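Gristska Foam Nest Kit: review after two months on our two-arm cell

Reviewed by Piyumi Dewan

I have been wanting to write this one up since September. We look after a small cell with robot arms over a countertop, and most of its working day goes on handling household bits: cups, tubs, plastic cases with lids. The arms are fine. What used to eat our mornings was holding the things still.

Before the Gristska kit we had a drawer full of printed plastic nests, one per object, each screwed down in its own spot. They looked lovely and they were a pain. Change the object and you changed the nest, then you re-taught the pick, then you found the nest had shifted when somebody leaned on it. Nuwan Begum, who does our set-ups, had a pencil line on the old counter for every one of them!

What you get

Our set cost £295. In the box were 3 blocks of yellow foam, a roll of black edging strip, a sheet of card templates and a foam knife in a decent sheath. Delivery was quick and the blocks arrived flat, with no dents. The longest is 430 mm, so measure your counter first.

Setting it up

I'd put off the first fitting, expecting an afternoon of it, and we were done before lunch. The order that worked for us:

Wipe the counter down and let it dry.
Park both arms well clear and lock the cell out.
Lay the block in place and check the reach with the gripper open, at slow speed.
Cut the pocket slightly small, then shave it.
Put the edging on last.

Shaving the pocket is where the time goes, and it's time well spent. Foam that grips too hard means the whole block lifts with the part, and foam that's too slack lets the part lean when a finger touches it. We went round our first pocket four times before I was happy. Nuwan says three would have done.

In use

This is the part I really like. Anything with a rounded bottom is a nightmare on a bare counter, and rounded plastic shells are the worst of the lot. Our hardest job is a white egg-shaped case with a hinged lid, and in the foam it stands upright with the lid right back, so we can teach the positions around it without a hand in there steadying it. I taught the lid approach and both hollows in one sitting, which has never happened before. The foam also forgives a slightly low approach. A printed nest would have stopped the arm, and I've reset enough of those to last me.

The colour is a help too — bright yellow shows up well in the wrist camera view and white parts stand out nicely against it.

Looking after it

Brush the pockets out at the end of the day. Dust loves foam, and it ends up on shiny plastic. Press the edging down with your thumb once a week and keep the trailing cables off it. Ours has needed nothing else so far.

Grumbles

The card templates are all squares and circles, so ovals are freehand. The knife blade dulls quickly and I can't find spares in the Gristska shop. The instructions have one page on cutting and three on the warranty.

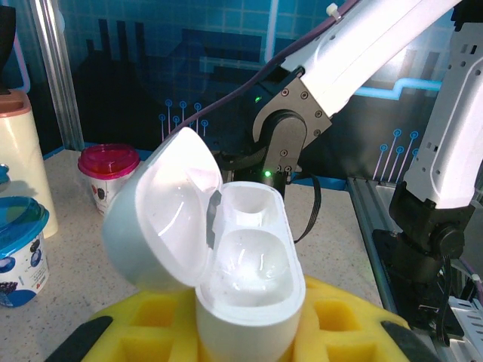

Would I buy it again?

Yes, and we have: a second set is on order for the next cell along. If your parts are all flat and square you can probably live without it. For anything curved, get one, and buy a better knife while you're at it.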